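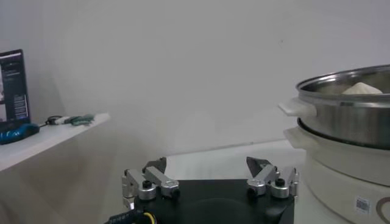
A white shelf and, to the right, a white kitchen appliance.

Lightfoot community meals, Ukport
Progress report to the Tudament Fund, October 5, 2024

Dear all,

Thank you again for your patience over the summer, and for the kind note you sent when we asked to move the reporting date. It has been a busy stretch and a happy one, and I hope what follows gives you a fair flavour of it.

Since the grant began we have served 2,258 hot lunches, and 91 households are now signed up for the evening meals as well. August was our quietest month, as we thought it might be with so many families away, but the tables filled up again as soon as the schools went back – I don't think I have ever peeled so many carrots!

The cookery classes have been slower to get going. We had planned on two groups and have so far managed one, mainly through trouble finding a tutor who could do evenings. We now have someone lined up for the second group and would like to carry the unspent £204 over to pay for her first sessions, if you are happy with that.

Our vegetable order has moved to Fultedent, who deliver earlier in the day and don't mind our changing things at short notice. The bills are a little higher, though we waste a good deal less.

Do come and have lunch with us whenever you are passing. The soup is usually ready by noon.

With warm wishes,
Carol Kershaw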